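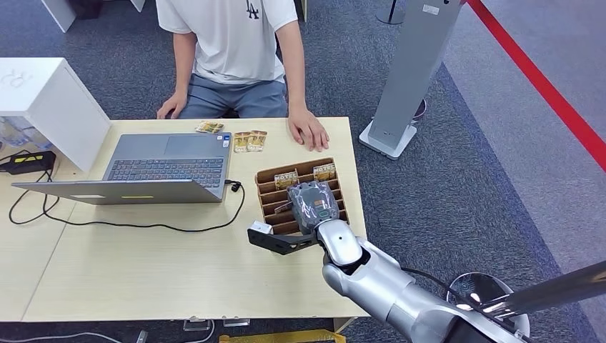 Preparing a Backing Track for a Live Vocal Set

Applies to: solo singers and dancers performing to playback, clubs and small festival stages
Last revised: 25 February 2018

A backing track made for home listening will usually fail on a club system. The low end is too wide, the lead vocal is still in the mix, and the gaps between songs are wrong for the choreography. The steps below cover a set of up to 30 minutes, delivered as stereo files plus an optional click. Any audio editor with multitrack export will do. Menu names follow Rillis, the editor used at Perncombe, where this procedure was first written down by Sang-wook Kang.

Before you start

Ask the producer of each song for stems, not the finished master. The minimum is four: drums, bass, music, and backing vocals. If the lead vocal comes as part of the vocal stem, ask again. Removing a lead with a center-cancel filter also removes most of the kick and bass, and the result is not usable on a mono system.

Ask the venue two questions: is the main system mono or stereo, and does the stage have more than one monitor send?

Step 1. Set up the session

Create one session for the whole set at 48 kHz, 24 bit. Import the stems for each song into their own group and name every group with its running order number first. Convert any 44.1 kHz files on import. Do not let the player convert them during the show.

Step 2. Set the vocal level

Mute the lead vocal. Leave the doubles and harmonies in, but lower them by 3 to 4 dB from the record. If the singer dances through the chorus, a quiet guide vocal can stay under the hook, at least 12 dB below where the live voice will sit. Verses should have no guide.

Step 3. Control the low end

1. Put a high-pass filter at 30 Hz on the bass and drum groups.
2. Sum everything below 120 Hz to mono.
3. Check the log drum or sub bass against the kick. Where both hit together, shorten the bass note before reaching for a compressor.
4. Cut the music group by 2 dB at around 2000 Hz, with a wide curve. The live voice needs this space.

Step 4. Edit for the stage

Long intros made for DJs should be cut to eight bars or fewer. Cut on the first beat of a bar, with a crossfade of 10 ms. For dance breaks, get the counts from the choreographer in writing. Mi-kyung Hyun sends hers as bar numbers with the tempo beside each one — a format worth copying, as times in seconds stop being correct after the first edit.

Each song needs a hard ending or a fade of two bars. Pick one and tell the dancers.

Step 5. Add the click and cues

Skip this step if there is only one monitor send. Otherwise, build a mono track with a two-bar count before each song and a spoken cue one bar before each break. Keep the words short: "break," "bridge," "out." The click must never be routed to the main outputs. Label the file CLICK in capitals.

Step 6. Match the levels

Loudness should be close from song to song, within 1 dB on an integrated reading. Do this by ear first, then with the meter. Leave peaks at -3 dB. The house engineer will add gain, and a track that is already limited to the top gives them nothing to work with.

Step 7. Export and test

Export one WAV per song, plus one WAV of the full set with gaps included. Play every file from start to end on the device you will use at the show. Then play the full set once in mono through a single speaker. If a synth part drops out, narrow it in the session and export again.

Turn off wireless connections, notifications, and sleep mode on the playback device. Carry a second copy on a separate player, cued to the same song.

Common faults

Hum when the charger is connected: use an isolated DI box, or run on battery for the set.

Dancers early after the first break: the count-in was exported at the old tempo. Rebuild it from the session.

Voice buried in the chorus: lower the backing vocals by another 2 dB and leave the music group where it is.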